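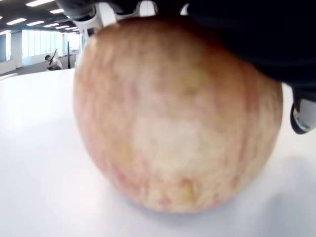 Re: [wirunetti-friends] School lunch fund, where we stand

Hi all,

Renato Retamal wrote:
> We closed the spring drive at $3852, and the Cirkik kitchen
> has already asked for $2170 of it. Can we say yes before
> November, or do we wait for the matching gift from Demell?

I'd say yes now! The kitchen feeds the little ones first and they've been stretching the beans and rice since the rains came (Siyabonga Sibiya sent me the menu sheets, I can forward them to anyone who wants a look). The match is nice to have, but I don't want breakfasts hanging on it.

One thing I did want to bring up: the freight bill from Xue was $945, which seems steep for three pallets of fortified flour. Did we get a second quote? I have a cousin in shipping and I'm happy to bug her.

Also, the donate button still goes to the old thank-you page, the one with last year's dates on it. Renato, is that you or me? I can fix it if somebody sends me the login again, sorry, I lost it.

Hugs,
Pilar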